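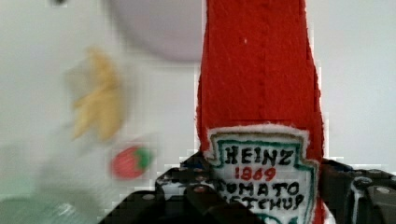
Page last changed: July

How does a robot pick things up?

A robot hand is called a gripper. The one holding the ketchup bottle has two black fingers that squeeze from both sides. The bottle is a soft copy with HEINZ written on its label.

Sheyla Agudelo and Duván Ospina test grippers at Odasley. They want to know which fingers work best, so every gripper gets the same 54 jobs. One job might be "move the strawberry to the plate." Each job is tried 2 times, and a person writes down what happened.

Different shapes need different grips. A banana is long and curved. A bowl has a thin rim - the fingers can pinch it. A strawberry is small, so the gripper has to be lined up well.
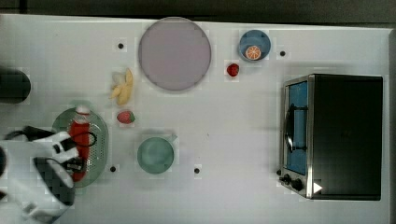

What does the camera do?

A small camera rides on the robot's wrist and sees things close up. It can't see the whole table from there, so the testers compare it with a view that takes in more. Then they try the jobs again using both.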